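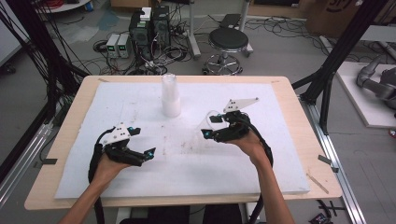 Figure 8. Clear plastic cup on a white foam board over a light wooden table.

Section 4: Preparing the Work Area and Mixing the Resin

Read this section all the way through before opening either bottle. Once Part A and Part B of the Korkavico coating resin are combined, the working time is short and cannot be extended.

4.1 Before you start

You will need the resin kit, a digital scale, two clear plastic cups, a flat stir stick, a spreader, nitrile gloves, paper towels, and a board large enough to work on. Foam board is suitable. Do not work on newspaper. It sticks to cured resin and has to be sanded off.

The room should be at 67 °F or warmer. Store both bottles in the same room overnight. Cold resin is thick and holds bubbles.

CAUTION: Part B can irritate skin and eyes. Wear gloves and eye protection. Open a window or run an exhaust fan.

4.2 Setting up the surface

1. Clear the table and wipe off any dust.
2. Lay the board flat. Check it with a level in both directions and shim underneath if needed.
3. Set the piece to be coated on four supports of equal height, so that drips can fall free.
4. Cover the underside edges of the piece with Vorum tape or any tape that releases cleanly.
5. Wipe the piece with a dry, lint-free cloth. Do not use furniture polish or oil soap before coating.

Note: Bare wood must be sealed first. See Section 3. Bretwood sealer needs a full day to dry before resin is applied over it.

4.3 Measuring and mixing

1. Place a cup on the scale and press TARE.
2. Pour in Part A. For a standard serving tray, use 170 g.
3. Press TARE again and add 85 g of Part B. The total is 255 g. The ratio is always two to one by weight.
4. Stir slowly for three minutes. Scrape the sides and bottom of the cup as you go.
5. Pour everything into the second cup and stir for one more minute. Resin left on the walls of the first cup is often poorly mixed, so do not scrape it out onto the piece.
6. Pour within 17 minutes of combining the two parts.

CAUTION: Do not leave mixed resin standing in the cup. A full cup heats up as it hardens and may soften or smoke. If this happens, move it outdoors to a surface that will not burn and leave it alone until cool.

4.4 After pouring

Spread the resin from the center toward the edges. Bubbles will rise for the first few minutes. Pass a heat gun over them on the low setting, keeping it moving. Then cover the piece with a clean box that does not touch the surface.

Let the piece sit for 24 hours before moving it. Peel the tape while the edge is still slightly soft, roughly 8 hours after pouring. Allow a week before placing anything heavy on the coating.

Note: The Rácz spreader supplied with earlier kits has been replaced by a notched version. Both can be used with these instructions.

4.5 Cleanup

Wipe tools with isopropyl alcohol before the resin sets. Leave leftover mixed resin to harden fully in a thin layer, then put it in household trash. Never pour resin down a drain.

Revised April 20, 2024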